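Why do cuts need stitches?

By Olga Carrasco, June 2023

Fell off your scooter? Most cuts mend on their own. Blood goes sticky, a scab forms, new skin grows underneath. Clever stuff. Small cut, plaster on, done.

But a deep one? The edges gape apart. Too big a gap for skin to fill neatly. So a doctor or nurse sews them together, a bit like mending a sock.

Does it hurt? First you get numbing medicine. After that, mostly tugging. Wierd but OK.

People have been doing this for ages. Long before hospitals, they used hair, plant fibres, even silk. Some threads today melt away inside you! Others have to be snipped out later, maybe after a week or 2. 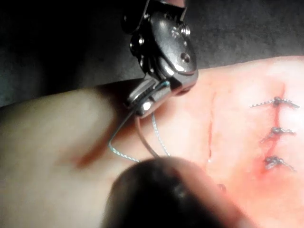

The knot matters most. Too loose and the cut opens. Too tight and the skin gets sore. Student doctors practise on sponges, bananas, pretend skin. Over and over. One I met had tied 200 knots and still wanted more practice.

Got stitches yourself? Keep them clean. Dont pick! Tell a grown-up if it goes red, hot or puffy.

New word: suture (say SOO-cher). Means a stitch, or the thread used to make it.

Next time: why bruises change colour.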